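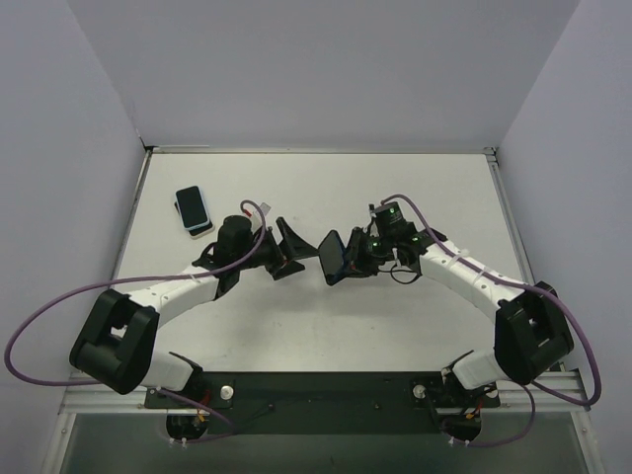

House rules for the two-arm bench

Sun 11 June

I have been meaning to write down the rules we use at the Mulldale workshop for the bench with two arms. They lived on a sheet taped inside a cupboard door, and the sheet had three people's handwriting on it. I typed it up this week and took out the parts that no longer apply.

Some of this comes from the safety course we all sat through. Most of it comes from small annoyances. None of it replaces a proper risk assessment, and if you run bigger arms than ours you need one before you do anything else.

Before power on

Walk the cables. Start at the wrist and follow each one back to the base with your eyes, then move the arm by hand and look again. Our purple cables swing out wide past the ends of the table, so keep stools and coats away from both sides. A loop should have enough slack for the full reach and no more. Cut ties get replaced the same day.

Clear the table. Phones are the usual problem. If it isn't part of the task, it goes on the shelf.

Check the bolts on the base plate at the start of each week. Mark them with a paint pen so a turned one shows.

While it runs

Keep hands out of the space between the grippers. The fingers come close together in the middle of the table and there isn't much room there. If you need to move a part, pause both arms, not only the one nearest you. We had an argument about this and the rule stayed.

New programs run at low speed for the first 8 cycles. After 100 clean cycles you can leave the speed setting alone and stop standing over it. One person has the stop button and says so out loud.

The walls on three sides are no excuse to lean in from the front. The open side is where people get careless - me included.

Changing fingers

Power off first. Fit the pair, then jog each arm slowly to the meeting point and look at the gap between the tips. Write the finger type in the log. The Turcotte job lost 2 days to a finger swap that never got written down.

I still need to add a section on labels for the cabling. We have two styles of tag in use and I would like to settle on one before the next bench is built.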